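How to cover walls and worktops with patterned sticky-backed film

By Andri Auer
Last updated April 4, 2019
Filed under: Surfaces
Views: 1,461

Sticky-backed film is a cheap way to change the look of a tired worktop, a cupboard, or the inside walls of a booth or alcove. It comes in plain colours and in printed patterns such as stone, concrete, marble and wood. Putting it on is slow work but not hard. Most bad results come from a dirty surface or from peeling off too much backing at once.

This page covers flat surfaces only. Curved edges and moulded doors need a stretchier film and a heat gun, and are dealt with on the Vustero page.

What you will need

Film, enough for the job plus a spare length
Sugar soap and clean cloths
Fine filler and a filling knife
Fine sandpaper
Primer, if the surface is bare wood, plaster or board
A felt-edged squeegee
A sharp knife with snap-off blades
A metal straight edge
A pencil and a tape measure
A pin
A hairdryer

The squeegee should have felt on it. A bare plastic edge leaves dull scratches on dark patterns and you will only see them once the light is on. If you have lost the felt, wrap the edge in a strip of old T-shirt and tape it at the back.

Is the surface suitable?

Film sticks well to sealed, smooth and dry surfaces: painted metal, glass, gloss-painted wood, melamine. It sticks badly to bare plaster, bare chipboard, textured paint and anything oily. Matt emulsion is somewhere in between. The film will go on, but when you take it off the paint often comes with it.

If you are not sure, stick down a test piece the size of your hand in a corner. Leave it for 3 days and then pull at one edge. If it lifts without a fight, the surface needs priming.

Do not cover anything next to a gas hob or a wood stove. Check the maker's sheet for the temperature limit. Mine is a Pearce film and the sheet was folded up inside the cardboard tube, where I missed it the first time.

Preparing the surface

1. Take off handles, hooks, socket covers and anything else that unscrews. Turn the power off at the board before you loosen a socket cover, and leave it off until the cover is back on.

2. Wash down with sugar soap, then rinse with clean water. Let it dry overnight.

3. Fill dents and screw holes. Let the filler set hard and sand it flat. Run your fingertips over it with your eyes shut -- you will feel a ridge that you can't see, and the film will show it.

4. Prime bare or filled areas and leave for as long as the tin says.

5. Wipe off the dust with a barely damp cloth. Do this again just before you start sticking.

Measuring and cutting

Add 4 cm to every length and every width, so that you have 2 cm to trim on each side. Walls are hardly ever square and you will need it.

Unroll the film face up on the floor and look at the pattern before cutting. Marble has veining that runs in a direction, and two pieces with the veining at odds look wrong at once. Concrete and plain speckled patterns are much more forgiving, and a join can be put almost anywhere. Wood patterns sit in the middle: the boards must run straight, but you can lose a join along the line between two planks.

Check also that the rolls come from the same batch. The number is normally on the label or on the end of the tube. Manaia Paewai wrote in after doing a utility room in Mavudberg with rolls bought in November and again the next spring, and the second lot was a shade yellower. She moved the odd roll to the wall behind the door.

Mark the back with an arrow for "up" and a letter for each piece.

Sticking it down

Start with the walls and do the flat top last. You will be leaning on the top the whole time.

1. Draw a true vertical line in pencil where the edge of the first piece will go. Use a level. Don't trust the corner.

2. Peel back the top 10 cm of backing paper and fold it flat against itself.

3. Line the film up with the pencil line and press the top edge down with your hand, from the middle outwards.

4. Pull the backing down a little at a time with one hand while the other works the squeegee. Stroke from the centre to the sides.

5. If a crease forms, stop. Lift the film back to above the crease, warm it gently with the hairdryer and lay it down again.

6. Overlap the next piece by 6 mm if the pattern is plain or speckled. With marble or wood, overlap by more, cut through both layers along the straight edge, and take away the two waste strips.

On a long worktop, get somebody to hold the far end off the surface. It can be done alone, but a wide piece that drops and sticks to itself is usually finished.

Inside corners

Don't try to fold one piece round an inside corner. It looks fine on the day and pulls away into a curve later. Run the first piece just round the corner, then start the second piece tight in the corner on top of it.

Trimming

Change the blade often. A blunt one drags and tears the print. Hold the straight edge hard against the film and cut on the waste side, in one pass if you can. Where the wall meets a rail or post, crease the film into the angle with the filling knife first and cut along the crease.

Choosing patterns that sit together

If you are using more than one pattern in a small space, keep the busy ones apart. A fine speckle on the walls and light veining on the flat surface work together well, mainly when both are pale. A third material can then go round the edge as a border. I would keep dark stone for small areas.
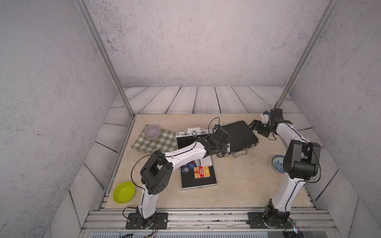

Pale grey concrete look on the walls, beige marble pattern on the top, whitewashed boards as the border.

With boards as a border, the grain gives enough contrast by itself. Cut the film to stop a little way under the boards if they are coming off and going back on, and butt it up to them if they are staying put. A thin bead of clear sealant closes the gap on a worktop. On walls I leave it out.

Bubbles and lifting edges

Small bubbles often go down in a few days. If one is still there after that, prick it at the edge with a pin and press the air out towards the hole. Never slit it with the knife.

For a lifting edge, clean under it with a cotton bud and a little white spirit, let that dry completely, warm the film and press it down. Edges that keep lifting can be held with a dab of Dondeck edge glue. Use very little, as it shines if it squeezes out.

Looking after it

Wait a full week before washing the surface. After that use a soft cloth and washing-up liquid. Avoid cream cleaners, scouring pads and anything with acetone in it. Always use a chopping board and a trivet.

Taking it off again

Warm a corner, lift it with a fingernail and pull back slowly at a low angle. Keep the hairdryer moving just ahead of the peel. White spirit takes off any glue that stays behind; wash it down with soapy water afterwards.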